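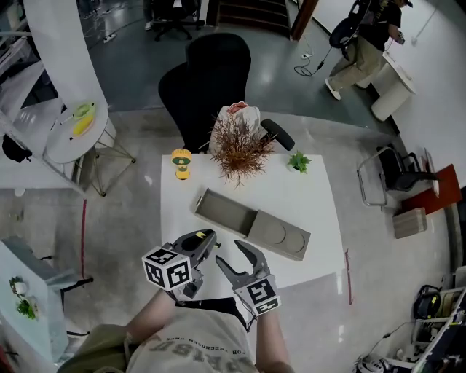
Small objects held in private hands, such as badges, buttons, medals, tokens and keys, should be sorted and boxed before they are offered to the Desbridge District Museum. Collections that arrive in biscuit tins and envelopes can be accepted, but they take considerably longer to assess, and information known only to the family is often lost in the process. The work requires a clear method, some inexpensive materials and a suitable surface. A white rectangular table shows up small parts and fragments well, and a box with a separate lid is easiest to fill when it is set out as the grey one is, with the open tray on the left and the lid laid on the right. Donors who follow the procedure set out on this page will find that the museum's own forms can be completed directly from their notes.

Search the museum
Enter keyword
Go

Before you begin

Contact the museum before carrying out any work on a collection that includes ammunition, medicines, ivory, human remains or anything with a painted luminous dial. These must be assessed by staff first and should be left where they are.

For all other material, set aside a room where the work can remain undisturbed between sessions. A dining room is usually satisfactory. A shed or garage is not recommended, particularly in summer, when temperatures rise quickly under a metal roof. Keep food and drink out of the room. Draw the curtains if direct sun falls on the work surface in the afternoon.

You will need:

- acid-free tissue, unbuffered
- small polyethylene zip bags, without printed panels
- shallow lidded boxes, preferably of archival board or polypropylene
- soft pencils (2B) and an eraser
- acid-free card or paper, cut into slips
- a soft brush, such as a clean watercolour brush
- nitrile gloves for metals
- a notebook with numbered pages

Boxes in the Provell range are kept at the museum's front desk and may be bought at cost by intending donors. Comparable boxes from other suppliers are acceptable. Please do not use PVC sleeves, rubber bands, adhesive tape, cotton wool or coloured tissue. PVC gives off compounds that corrode copper alloys, and rubber will tarnish silver even where the two are not touching.

Step 1. Record the existing arrangement

The order in which a collection was kept is evidence in itself. Before removing anything from its container, write down what the container is, where it was stored and what is written on it. If objects are grouped inside, note the groups. Photograph the container closed, then open, then layer by layer if there are layers.

Retain every label, envelope and scrap of paper, including those that appear to be in the wrong place. A raffle ticket folded around a medal may be a packing material or may record the event at which the medal was presented. That decision should be left to the cataloguer.

Step 2. Sort by material

Sorting by subject is tempting and should be deferred. For storage purposes the material of the object matters more than its history, and unlike materials can damage one another over time. Use the following divisions:

Silver and silver plate
Copper, brass and bronze
Iron and steel
Lead and pewter
Early plastics (celluloid, casein)
Later plastics
Bone, horn, shell and wood
Textile and ribbon
Paper and card
Mixed or unknown

Place anything doubtful in the final group. Medals with ribbons attached belong in this group also, and the ribbon must not be removed. Celluloid that is sticky, crazed or smells of vinegar or camphor should be moved to a separate room and reported to the museum, as it deteriorates quickly and affects neighbouring objects.

A magnet will identify iron and steel, but it should be brought towards the object slowly and held short of contact. Plated surfaces chip easily.

Step 3. Brush, but do not clean

Loose dust may be removed with the soft brush, working away from the body of the object and supporting it with the other hand. No other cleaning should be attempted. Metal polish, bicarbonate of soda, vinegar, lemon juice and ultrasonic baths all remove original surface, and the loss is permanent. The museum has declined otherwise significant medals on these grounds.

Green or white powder on a copper alloy may indicate active corrosion. Bag the piece separately, mark the slip "check" and go on to the next.

Step 4. Number each object

Assign a running number to each object, beginning at 1. Do not use a scheme with prefixes for family members, places or dates, as these invariably need to be revised partway through. Write the number in pencil on a paper slip and place the slip in the bag with the object, facing outwards. Never write on the object, and never tie or glue a label to it.

Pairs and sets receive one number with a letter for each part: 14a, 14b. A badge and its detached pin are treated as a set.

Enter each number in the notebook with the following details:

Number
What the object is, in ordinary words
Material group
Any lettering, copied exactly, with a stroke to show line breaks
Greatest dimension in millimetres
What is known of its owner and use
Who supplied that information

The final entry is the one most often omitted. "Worn by Aunt Vera at the cannery, according to her niece" is of far greater use to a researcher than "cannery badge", and it allows the statement to be weighed against other sources.

Step 5. Box the collection

Line the tray of each box with two sheets of tissue. Set the heaviest objects down first and keep to a single layer wherever possible. Where a second layer cannot be avoided, separate it from the first with a sheet of card cut slightly smaller than the tray, so that it can be lifted out without tilting.

Crumpled tissue may be used to fill spaces at the sides. Objects should not move when the box is turned gently, and the lid should close without pressure. If it must be pressed, too much has been placed in the box.

Write the box number and the range of object numbers on a slip inside the lid, and repeat them in pencil on one short end. Store boxes flat, off the floor and away from external walls. A bedroom wardrobe is generally the most stable place in an Australian house. Allow zip bags holding metals to remain open by the width of a finger until the collection is transferred.

We use cookies to remember your preferences and to understand how this website is used. Accept / Manage settings

Working with large collections

The same procedure applies regardless of size, although the order of work may be varied. The Priedītis collection of club and trade badges numbered 2,000 pieces when it was offered to the museum. The family completed Step 1 for the whole collection before beginning Step 2, and then worked through one material group at a time. This approach is recommended for any collection occupying more than a few boxes. It ensures that, should the work be interrupted by illness or a move, the record of the original arrangement already exists.

Donors comfortable with a spreadsheet may type their notebook entries into the template available from the museum, which is formatted for import into our Wiretis catalogue. The column headings must not be altered. The notebook should be kept and submitted as well, since corrections and second thoughts are frequently informative.

Offering the collection

When boxing is complete, send the museum a copy of the notebook or spreadsheet together with a short statement covering who owns the collection, how it was acquired and whether all owners agree to the donation. Where an estate is involved, the executor must sign.

Please do not bring boxes to the museum without an appointment. There is no secure holding space at the front desk, and items left there cannot be receipted. Offers are assessed against the collecting policy twice a year, and those intended for the November round should be received before the end of September. The museum does not provide valuations and is unable to recommend a valuer.

Not every offer is accepted. Where the museum already holds comparable examples, or where a collection relates chiefly to another district, the donor will be advised in writing and, where practicable, referred to a more appropriate institution. Part of a collection may be accepted with the owner's agreement.

Enquiries about materials, unstable plastics or corrosion should be directed to Raelene Tomoana, Collections Officer, through the museum's general enquiries form. Please include the object number and one clear photograph of each side, taken in daylight without flash and with a ruler beside the object.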